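Last updated: December 21, 2017

Ticket 331 - Black garment marking and shedding on guest bed
Property: Ellier, upstairs back bedroom
Raised by: guest (by message to the Plustport inbox)
Status: Open, waiting on Bhatia
Priority: Low

Reported problem
Guest says a black top left fluff on the bedspread each time it was put down to be folded, and came away with pale bits stuck to it. Guest also asks if the bedspread has been washed with something that sheds. No damage claimed. Guest would like to know how to get the top clean before travelling home.

First reply
Asked the guest which wash programme had been used and whether the top went in the dryer. Answer: 40 degree mixed wash with towels, then tumble dried on high for 68 minutes, top not turned inside out. Asked whether the towels were the new ones from the Atis order. Guest thinks so.

Checked on our side
- Bedspread last washed in July, on its own, no softener. It has a pattern of small light flecks, which from a distance can be taken for lint. Worth ruling out before anyone rewashes it.
- Red pillow at the head of the bed is part of the set for that room. Old stock. Could lose colour if washed hot, but red fluff was not reported.
- Dryer filter had not been emptied. The housekeeping sheet has it down for every changeover and the box was left blank for the last two.
- New towels went straight into use without a first wash. Same thing came up on ticket 20 at the other flat.

Test on the bed
Tried to repeat the fault. Spread the garment flat on the bedspread with the top edge straight, then folded it the way the guest described. 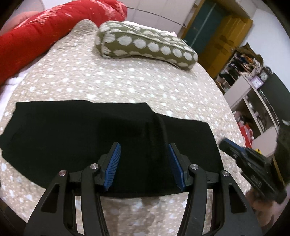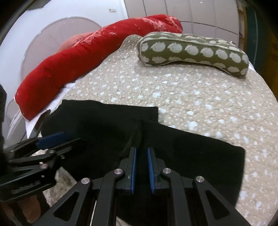 Black garment on the beige bedspread, red pillow behind.

Notes from the test
The light specks on the bedspread are in the print. Ran a lint roller over one patch beside the garment for 10 strokes and the sheet came up nearly clean. Ran the same roller over the front of the garment and it was full after two strokes, mostly short white fibres, the same as those in the dryer filter. The fibres are going from the garment to the bed, so the bedspread is not the source.

The garment also holds a crease down the middle when laid out. That will be from sitting in the dryer after the cycle ended. Not part of the complaint, but it does make it harder to fold square - the two halves keep sliding off each other.

Cause
New towels shedding in a mixed load, made worse by a full filter. Confident about the towels, less so about how much the filter added.

Advice sent to guest
1. Shake the top outdoors.
2. Turn it inside out and wash it alone, cold, short programme.
3. Do not tumble dry. Lay flat or hang over the airer in the hall cupboard.
4. Lint roller once fully dry. There is one in the drawer under the kettle.
5. Fold sides to the middle, then bottom up to the top edge. Please use the bed and not the dining table, the table has been oiled.

Follow-up
Guest did steps 1 to 4 and reports it much better, a few fibres left round the hem. Happy for us to leave it there. Did not want a refund of the laundry charge but I have taken it off anyway.

Still to do
- Bhatia to collect the new towels and put them through two washes before they go back on the shelf. Asked twice, no date yet.
- Add "empty filter" to the card on the dryer door. The current card only covers the washing machine.
- Order more lint roller refills, the test used most of what was left.
- Bedspread does not need replacing. Please take it off the replacement list, it was added when this ticket came in.

Will close once the towels are back. If another guest reports fluff before then, link it here and do not open a new one.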